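Unit 4: Collecting Demonstrations with Hand-Held Grippers
Course notes, Merle Tapsell

Last time we ended on the question of where training examples come from. Now we get to make some, and I think it's the most fun you'll have in this course!

Why hand-held grippers?

With teleoperation you drive a real arm and record what it does. The data fits the robot perfectly, but it's slow, and you need the robot in the room. A hand-held gripper turns that around. You carry the fingers yourself, walk into any space you like and do the task at close to normal speed. What we save is the path of each gripper, how far it is open, and the video from the head camera.

The cube on each gripper carries printed markers. Software finds the markers in the video and works out where the gripper is and which way it points. If both cubes are hidden for a long stretch, that stretch is usually lost. So keep your sleeves back and your wrists turned so at least one face shows to the camera.

What counts as one example

One example (we'll say "episode") runs from hands at rest to hands at rest. Pick a task you can say in one short sentence, like "put the cushions in the basket" or "fold the small cloth." If you need the word "and" twice, split it up.

Our set from the Pirihi room has 107 episodes so far, and the target is 800 by December. That sounds like a lot — but a good pair of students can get through 40 in an afternoon once they find a rhythm.

Soft things are hard, and that's why we love them

A block looks the same after you move it. A blanket never does. Each grasp changes the shape, so the model has to see many starting piles and many ways out of them. Mess up the fabrics between episodes and really mean it! Alby Hoani's group at Braltwood reset theirs too neatly in the first round, and the policy fell apart on any pile that wasn't tidy.

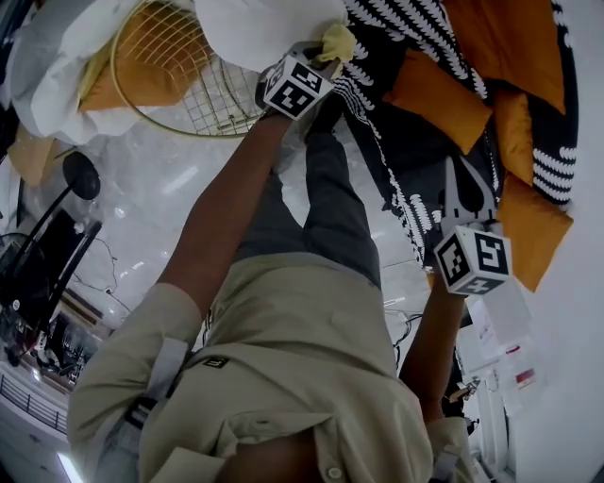 Fig. 4.2. Two-handed work with fabrics and cushions, head view. The left gripper is pinching a small yellow cloth.

Keep your failures

If you drop something and pick it up again, leave it in and tag it "recovery." Those episodes teach the model what to do when things slip. Throw out an episode only if you stopped partway or the tracking was lost.

For lab

Work in pairs, one collecting and one keeping the log, and swap after 2 tasks. Write the task sentence before you start recording. Bring your log sheet to the next session and we'll replay the best and the strangest episodes together.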